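Fishing the Brutilcombe tat trade

I have been trying to own less since October, and I can report that it takes up a great deal of room. The hall is full of bags for the Sternuvar shop, which only takes donations in the mornings, when I am never dressed.

The kitchen went first. I got rid of 4 cake tins and have wanted every one of them since. Books were worse. I did the sensible thing and put them in piles, then read the piles. Small things I left until last, on the grounds that they are small, and then spent a whole evening on rings I don't wear.

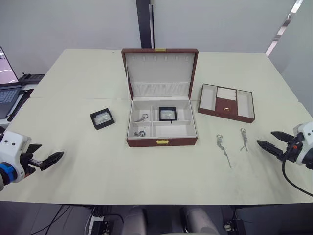
A reader in Rathore wrote after my last post to say that I was going about it backwards, and that she had started with the loft, found her old school reports and given up by lunch, much happier. I have thought about this more than any of the advice in the 298 pages of the decluttering book, which is now also in the hall.

The loft, then. I went up with a torch and came down with a fondue set. It has moved house with me twice and never met any cheese. My sister wants it, or said she did in the voice people use when they want you to stop talking.
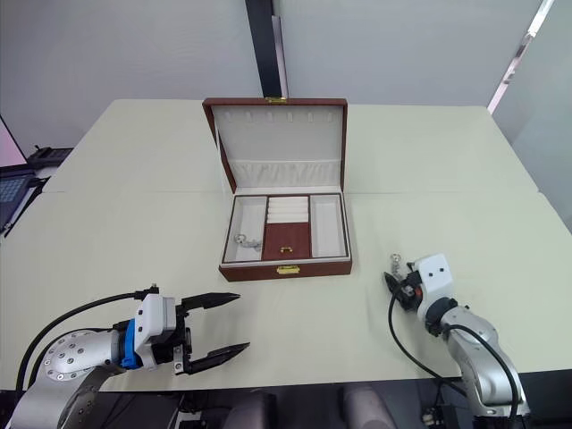 Jewellery box, lid up.

Next month, the shed, if the door still opens.

Contact | © Brutilcombe Notes | Back to top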